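가정환경 로봇 작업 수칙 갤러리
파케트(Paquette) 실습동, 2025년 1월

브레킬렉스(Brekilex) 현장 운영팀이 가정환경에서 로봇을 운용할 때 지키는 수칙을 사진과 함께 정리한 페이지입니다. 수칙 본문은 프랜신 길이 썼고 안전 항목은 레이몽드 리가 검토했습니다. 번호는 운영 지침서의 항목 순서와 다릅니다.

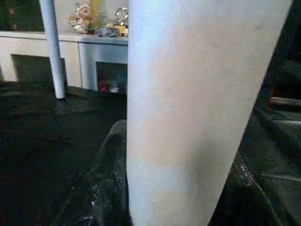
1. 손목 카메라 시야
흰색 수납장과 그 위의 꽃 장식 앞쪽에서 그리퍼 손가락이 화면 중앙과 오른쪽을 차지하고 있습니다. 이 정도로 가려지는 각도에서는 손목 영상만 보고 팔을 오른쪽으로 움직이지 않습니다. 외부 카메라 영상을 같이 보거나, 손목을 돌려 오른쪽 공간을 확인한 다음 이동합니다.

2. 어두운 바닥
바닥이 검거나 짙은 녹색 계열이면 그 위에 놓인 어두운 물건의 윤곽을 영상으로 구분하기 어렵습니다. 1번 사진 아래쪽에도 가장자리가 둥글게 올라온 어두운 물체가 있는데, 가방인지 쿠션인지 영상만으로는 알 수 없습니다. 정체를 모르는 물체는 모두 장애물로 등록합니다. 치워도 되는지는 공간 담당자에게 묻습니다.

3. 조명
작업 시작 전에 주 조명을 켭니다. 거주자가 조명을 낮춰 달라고 하면 저조도 설정으로 바꾸고 최고 속도를 한 단계 내립니다. 흰 가구와 검은 바닥이 한 화면에 들어올 때는 자동 노출을 고정합니다. 고정 값은 작업표의 '영상' 칸에 적습니다.

4. 가구 다리
상판이 화면 밖에 있고 다리만 보이는 경우가 많습니다. 사진 왼쪽의 가는 흰색 다리도 탁자나 받침대의 것으로 보이지만 윗부분은 나오지 않습니다. 다리가 하나라도 보이면 그 위에 상판이 있다고 가정하고 팔의 상승 경로를 잡습니다. 상판 높이를 재기 전에는 수직 상승 명령을 쓰지 않습니다.

5. 장식품이 놓인 선반
조화, 초, 꽃병, 반짝이는 장식처럼 가볍거나 깨지기 쉬운 물건이 있는 선반은 접촉 금지 구역으로 지정합니다. 물건을 집는 작업이 아니라면 선반 윗면에서 20cm 이상 떨어져 지나갑니다. 은박이나 금속 느낌의 표면은 깊이 값이 튀는 일이 잦으므로 이 거리를 줄이지 않습니다.
장식품을 작업자가 임의로 옮기지 않습니다. 옮겨야 할 때는 거주자나 공간 담당자의 동의를 받고, 작업 후 처음 자리로 돌려놓습니다.

6. 수납장 안쪽
문이 없는 칸은 안이 어둡게 나옵니다. 사진에서도 좁은 칸 아래쪽에 작은 빨간 물체와 희끄무레한 물체가 일부만 보입니다. 안쪽 깊이를 확인하지 않은 칸에는 그리퍼를 넣지 않습니다. 칸 안의 물건이 반쯤 가려져 있으면 파지 후보에서 제외하고, 필요하면 사람이 꺼냅니다.

7. 천과 쿠션 주변
주름진 천이나 봉제선이 있는 가장자리는 손가락 끝에 걸릴 수 있습니다. 접근 속도를 낮추고, 힘 센서 값이 기준을 넘으면 바로 멈춥니다. 걸린 상태에서 팔을 뒤로 당기지 마십시오. 그리퍼를 먼저 열고 손으로 천을 빼냅니다.

8. 그리퍼 손가락 점검
작업 시작 전과 종료 후에 손가락 표면을 확인합니다. 밝은 색 손가락은 얼룩이 눈에 잘 띄는 편이지만, 음영과 오염이 헷갈릴 때가 있으니 영상으로 판단하지 말고 직접 봅니다. 닦을 때는 마른 천을 먼저 쓰고, 지워지지 않으면 니스텔(Nistel) 세정액을 천에 묻혀 닦습니다. 손가락에 직접 뿌리지 않습니다.
균열이나 들뜸이 있으면 제나크(Genach) 교체 키트로 바꿉니다. 교체는 양쪽을 함께 합니다. 한쪽만 새것이면 파지 중심이 틀어집니다.

9. 인원
가정환경 작업은 2인 1조로 합니다. 한 사람은 조작을, 다른 한 사람은 비상정지 버튼을 맡습니다. 비상정지 담당자는 조작 화면이 아닌 로봇을 보고 있어야 합니다. 자리를 비울 때는 팔을 대기 자세로 돌리고 구동 전원을 끕니다.
반려동물이나 어린이가 들어오면 작업을 중단합니다. 다시 시작하는 시점은 비상정지 담당자가 정합니다.

10. 영상 기록과 사생활
손목 카메라는 선반 위나 수납장 안처럼 거주자가 보여 줄 생각이 없던 곳까지 찍습니다. 촬영 전에 범위를 설명하고 서면 동의를 받습니다. 우편물, 약봉지, 가족사진은 미리 치워 달라고 부탁합니다. 녹화 후에 발견된 것은 그 구간을 삭제하거나 가린 뒤 보관합니다.
원본 보관 기간은 92일입니다. 연장하려면 레이몽드 리의 승인이 필요합니다.

11. 접촉 사고 보고
로봇이 가구나 물건에 닿으면 손상이 없어 보여도 보고합니다. 양식은 592번입니다. 접촉 시각, 팔 속도, 닿은 부위, 당시 시야가 가려져 있었는지를 적습니다. 영상은 접촉 전후 구간을 잘라 첨부하고 밝기 보정은 하지 않습니다.

12. 정리
작업이 끝나면 바닥의 케이블과 표시 테이프를 걷습니다. 깔개가 밀렸으면 원래 위치로 맞춥니다. 공간 담당자와 함께 한 바퀴 돌아보고 작업표에 서명을 받습니다.

개정 안내
다음 개정은 4월입니다. 5번 항목의 이격 거리와 7번 항목의 힘 센서 기준이 검토 대상입니다. 의견은 프랜신 길에게 보내 주십시오. 항목 번호와 작업 장소를 함께 적어 주시면 됩니다.

관련 문서
가정환경 작업표 양식
그리퍼 손가락 교체 절차
촬영 동의서 (거주자용)
접촉 사고 보고 양식 592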